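Home Guides Reviews Contact
August 2, 2019 | By the Pendton Bench blog
2 min read

Setting up your Henamov label printer, part 2: loading the roll
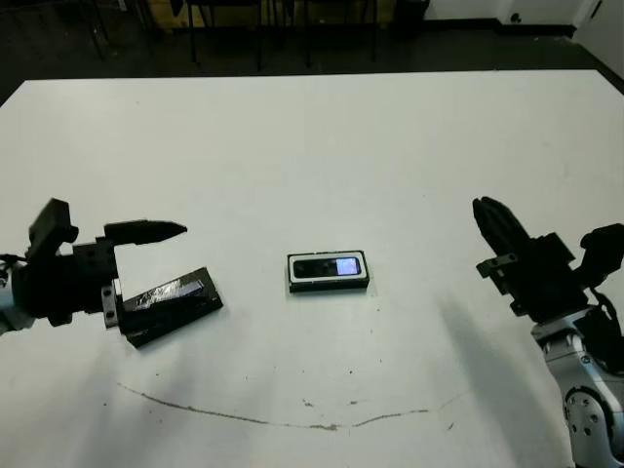 A big white table with plenty of room to spread out.

Okay, on to my favorite bit!

1. Switch the printer off and pop the lid (the catch is stiff, so push hard).
2. Drop the roll in with the labels facing up. I did mine upside down all through December, oops.
3. Pull 6 inches through the slot and close the lid until it clicks.
4. Switch on and hold Feed until one blank label comes out.

Note: I use the 32 mm Demonitz rolls and set darkness to 14. Papadopoulos rolls fit too, but I go two notches lower with those.

Caution: keep your fingers off the cutter. It's sharp even with the power off!

Previous Next Top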